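Bremholm Portable Practice Barre, Freestanding, Double Rail

Home > Studio Equipment > Barres > Freestanding

If you have ever tried to do a proper set of pliés while holding on to the back of a kitchen chair, you already know why people come looking for a barre of their own. The chair tips, or it's too low, or it slides just as you get to the slow part. We sold our first Bremholm to a mother whose daughter had pulled a towel bar clean off the bathroom wall, and we have been fond of this model ever since.

The Bremholm is a freestanding barre with two rails, one above the other, so that a grown dancer and a small one can share it (or so that you can stretch a leg on the lower rail while keeping a hand on the upper one, which is how most of us in the shop use it). It stands on its own feet, needs no drilling, and comes apart for the closet or the trunk of the car when class is over.

The rails

Both rails are beech, sanded smooth and finished with a thin matte oil. We tried a lacquered version for one season and took it off the site again, because warm hands stuck to it and teachers didn't care for the shine. The oiled finish feels a little dry the first week. Give it time! It gets nicer with use, and if it ever looks tired you can wipe it over with a bit of the same oil, which we sell in small tins on the care page.

The upper rail adjusts to 4 heights. You pull out the pin on each upright, slide the rail up or down, and let the pin click back into its hole. Please do both sides to the same hole before anybody leans on it. The lower rail stays where it is.

The frame and feet

The uprights are powder-coated steel in soft gray or black. The feet are long and flat, set wide so the barre doesn't rock when you put some real weight into a stretch, and they have rubber pads underneath that grip wood, vinyl dance floor and tile. On thick carpet any freestanding barre will feel a touch springy, ours included. Customers with carpet often lay a practice board down first, and the Plurneden folding floor was made to fit neatly between these feet.

A word about leaning. A barre is there for balance, and a freestanding one is for a light hand. It will happily take a resting leg, but it is not made for hanging, swinging or pull-ups, and little brothers should be told so early.

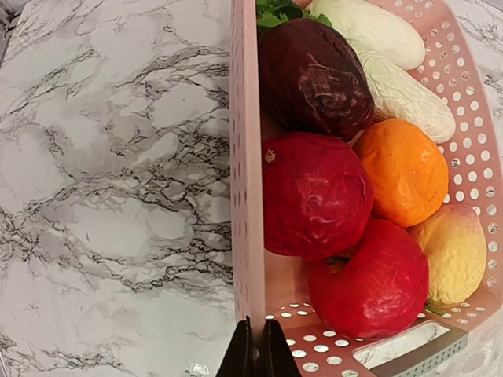
Tibor Kelemen wrote to us that he had been using the black one for jazz and contemporary warm-ups in a room with a slick floor, and that it stayed put through everything except his fastest leg swings, for which he now turns it so the feet run in the same direction as the kick. He did wish the pins were bigger, as they are fiddly with cold fingers.

We passed that along to the workshop, and the pins on the current version have a larger ring on the end. If you own an older Bremholm and would like a set of the new ones, send us a note with your order number and we'll mail them out to you at no charge. They fit every version we've sold.

Putting it together

Everything you need is in the box, including the hex key. Stand the uprights in the feet, tighten the bolts by hand, slot in the lower rail, then the upper one, and only then go around with the key and snug everything down. People who tighten the feet first usually end up wrestling with the last rail. After the first couple of weeks of regular practice, check the bolts again, as new hardware settles a bit.

Sizes

Home: 4 feet long, room for one dancer, or two small ones who get along.
Studio: 6 feet long, room for 3 children or 2 adults working on the same side.

Both sizes share the same uprights, so if you start with the Home and outgrow it, you can buy the longer rails separately and keep the rest. The maximum load is 300 pounds, spread evenly along the upper rail.

Carry bag

The bag is sold separately. It's a padded canvas sleeve made for us by Pesonen, with a shoulder strap and an inside pocket for the pins and key, and it comes in one length for each size of barre. If you teach in rented halls and haul your own equipment up the stairs, you will want it. If the barre is going to live in the spare bedroom, save your money and wrap the rails in an old blanket.

Shipping and returns

Barres ship from our Zilesthorpe warehouse in one long box. It is awkward for one person on a staircase, so do ask somebody to take the other end. Orders get heavy in November with recital groups and holiday presents, and the gray Home size tends to run out first.

You may return an unused barre in its original box. Please keep the box until you're sure of the height and length. For questions about fitting out a whole room, or about wall-mounted rails, ask for Réka Bakos on the studio line, mornings are best.

Related items: Plurneden folding floor, beech rail oil, replacement rubber pads, wall brackets (pair)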